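Proteger la mesa para embalar
Foro Raveo > Casa y taller > Orden y mudanzas

nodard44
Tengo que guardar en cajas un montón de cosas pequeñas: pelotas, adornos, piezas sueltas. La mesa es de madera clara y no quiero rayarla. ¿Cartón, papel, un mantel viejo?

Abundio Becerra
Papel blanco, un pliego grande. El mantel se mueve con la caja y acabas recolocándolo todo el rato. Yo embalé así unas 11 cajas en mayo y la mesa sigue igual.

rodville_sur
No estoy de acuerdo. El papel se arruga enseguida y se mancha. Prefiero una superficie blanca lisa, tipo tablero, que se limpia con un trapo.

Abundio Becerra
El tablero también se marca. Y el papel lo cambias cuando quieres – un rollo dura mucho.

maldonado8
Uso caja de cartón con las solapas bien abiertas hacia fuera. Lo redondo va dentro de la caja, así no rueda por la mesa. Dejo dos fotos, la caja azul sobre la mesa y una superficie blanca con sus marcas: 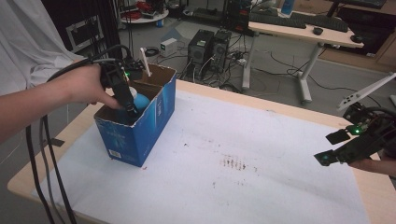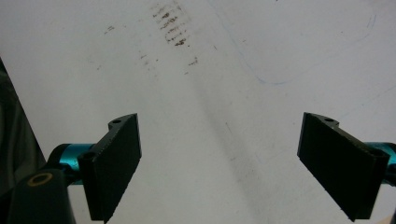

Sobre las solapas: si quedan a medio abrir, estorban a la mano y la caja se desplaza. Yo las doblo del todo antes de empezar y pongo lo pesado abajo.

rodville_sur
Lo de las solapas sí. Con el papel sigo sin verlo claro, a mí me dura una tarde.

nodard44
Gracias. Probaré con papel, sujeto con cinta en las cuatro esquinas. ¿La cinta de carrocero deja pegamento?

Abundio Becerra
Si la quitas el mismo día, no.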